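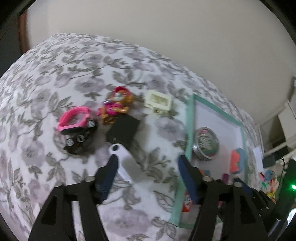 Which wash cycle should I use for a printed bedspread?
Use the gentle cycle with cold water and a liquid detergent. Powder can leave residue in the weave. Light-ground prints, such as a white spread with grey and mauve leaves and flowers, show detergent residue less than dark ones but show dye transfer sooner, so wash them alone.

Can Zatley spreads be tumble dried?
Yes, on low. Remove the spread while slightly damp and finish it flat. Line drying is also acceptable - keep the printed side out of direct sun.

How much shrinkage is normal?
Up to 4 percent in length after the first wash. Spreads from the February batch were preshrunk and should not change.
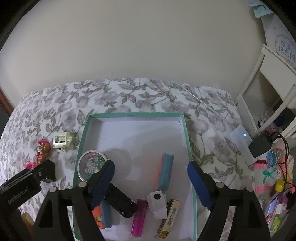

Mint-rimmed box lid on a floral cover.

Can I store a spread in a cardboard box?
For short periods. Cardboard can yellow white cotton over time. For storage beyond one season, use a cotton bag.

Do you sell replacement pillow shams?
Shams in the Cavard and Kaczorowski patterns are stocked. Other patterns are made to order in 35 days.

Who handles returns?
Write to Birutė Rätsep at the Wulo service desk and include the order number.

Last updated 2018-06-20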